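Skip to list archive

This site uses cookies to keep you signed in. Accept / Manage settings

[pantry-swap] Re: What do you keep snacks in for guests?

Drutov Household Exchange, general list
6 replies, 2 shares

On 6/3/26 the list member at Pravora wrote:

> We have relatives coming for two weeks and they will be sleeping in
> the back room, which is a long way from the kitchen. I want to leave
> something for them to eat at night without them having to walk through
> the whole house. Last time I used a paper bag and it was a mess by the
> second morning. A basket seems nice but crumbs go through it. Does
> anyone use a tin? If so, lid or no lid, and how big? Also, what do you
> put in it that does not go stale?
>
> I would like to keep it under 25 dollars including the food.

I use a tin. I have tried a basket, a shoebox and a plastic tub with a snap lid, and the tin is the one I kept.

Get a round one with a low side. The tall cookie kind looks like it holds more, but everything ends up in a pile and people only eat what is on top. With a shallow one you can see what you have. It can sit on the bed when the guests arrive and go on the nightstand later. A flat bottom matters more on a bed than you would think, so check for that before you buy. Mine came from the kitchen shop in Zosetitz and I have not seen the same one there lately.

On the lid, I say no. If everything in it is wrapped, you don't need one, and a metal lid makes a racket at night in a quiet house. The only thing I had go stale was a bag of pretzels that somebody opened and folded over.

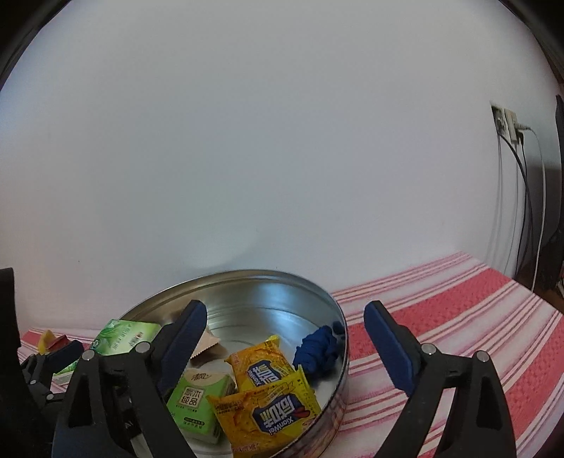
Posted by: list member, Hegde Street
Reply 4 of 6 in this thread

For what goes in it, I stick to small packets. Crackers are the best value. The ones in the yellow wrappers with XianWei on the label are what I had in at the time. I buy mixed crackers at the Hegde market when they have the 100 gram packs, and otherwise whatever is single serve. Two packets of the same kind is enough to start. Put the rest in a drawer and top it up when you change the towels.

Things I have stopped putting in:

Chocolate. The back room gets afternoon sun.
Loose nuts. They roll under the bed and I find them in December.
Anything with powdered sugar.
Fruit, unless the guests are only staying one night.

If you are putting it on the bed, use a blanket you can wash. We have a striped one that goes through the machine with the sheets and I don't worry about it.

For cleaning, wipe the inside with a damp cloth and dry it right away. A shiny tin shows every fingerprint, and if you leave water in the seam it will rust. I did lose one that way. Don't put it in the dishwasher even if the sticker says you can.

As for the money, you should be fine under 25 if you already have something to use as a tin. A pie pan or a cake pan does the same job. If your relatives are the kind who want tea as well, that is a different setup and you would want a tray with a rim, plus somewhere to plug in a kettle. There was a long thread on that, message 321 in the archive, with the sizes of trays people liked.

Does the back room have a trash can? Put one in if not. The wrappers have to go somewhere.

Reply to list | Reply to sender

Drutov Household Exchange. 175 members. Messages belong to the people who wrote them. Contact the list owner. Back to top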